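FOR IMMEDIATE RELEASE -- 11 Sep 2021

Nomness opens Cloneck, a library of tasks taught by remote control

Galisow -- Nomness today released Cloneck, 533 recorded robot tasks, each one driven start to finish by a person at a hand controller. Free for schools. Paid plans for shops and labs from February.

Operators train in simulation first, two weeks, then move on to the Yagi arm. Same controls both places. Open, close, turn the wrist, back off. 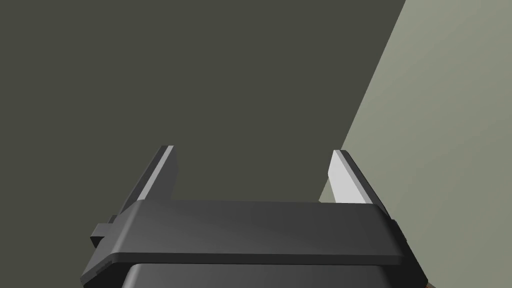 Does an operator need to know how to code?
Anyone who can work the hand controller can record a task, and teh software saves every move for the robot to learn from.

"We had six people recording all summer," said Mpho Modise, head of training at Nomness. "Bad runs stay in, marked as bad. Customers asked for them."

A guide to teaching by hand, moving the arm itself with the motors loose, ships with the libary. Sign-up is open now, limited to 2000 accounts.

Press contact: Mpho Modise, Nomness press desk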